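The Office of Weights at Fontes

The Office of Weights at Fontes occupied two rooms on the ground floor of the former customs house, and its duties were set out in a notice beside the door. The Office was to test the scales of every licensed trader in the district. It was to hear complaints. It was to retain its records for 13 years, after which they were to be destroyed in the presence of a witness.

Firouzeh Arabzadeh had served as Inspector for nine of those years. In October she received a complaint from Pejman Ghorbani, a pickler of vegetables on Plalteo Street, who stated that the shop known as Dadalik had been selling him short. The amount was small. Each purchase, when weighed again on his own kitchen scale, was found to be wanting by the weight of a coin. He had set down the particulars on the back of a calendar page and signed it twice.

The Inspector attended the shop the following morning with the brass test weights in their case. The proprietor, Abbas Karimi, was informed of the nature of the complaint and raised no objection. He cleared the counter himself. The 200 gram weight was placed on the pan first, in accordance with procedure, and the needle came to rest exactly where it should. The larger weights gave the same result. The Inspector repeated the series from the heaviest to the lightest, and then asked to see the goods.

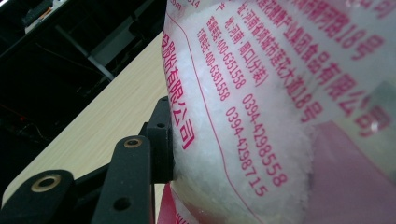 Shirin Farahani observed from the doorway that her mother had bought from that counter all her life and had never once gone home with less than she paid for. The Inspector thanked her and explained that statements from customers could be received in writing at the Office between the posted hours. Mrs. Farahani replied that she had no intention of writing anything, and that she had only come in for vinegar.

The scale was passed, and a new seal was fixed to its base. It remained to examine the scale of the complainant.

Mr. Ghorbani's kitchen was at the top of four flights of stairs. His scale stood on the windowsill between two crocks of turnips. It was an old household model, made by Fedeo, and the enamel had worn through where the bowl was lifted on and off. The Inspector opened her case. With the 200 gram weight in the bowl, the needle stopped short of the mark by the weight of a coin.

"It was my wife's," said Mr. Ghorbani. "She made everything by it."

The Inspector pointed out that the adjusting screw was at the back, and that a quarter turn would correct the fault. Household scales did not fall under the authority of the Office, and she was not permitted to make the adjustment herself. She could, however, lend him a screwdriver.

Mr. Ghorbani held the screwdriver for some time. He asked whether the recipes would still come out the same.

The Inspector considered the question. She said that the Office had no rule on the matter.

Her report was filed that afternoon. Under "Finding" she wrote that the trader's scale was true. Under "Action Taken" she wrote that the complaint had been withdrawn by agreement, and that one screwdriver had been returned unused. Anum Awan, who kept the register, entered the case on the next clean line and asked if there was anything to add. The Inspector said that there was not, and put on her coat.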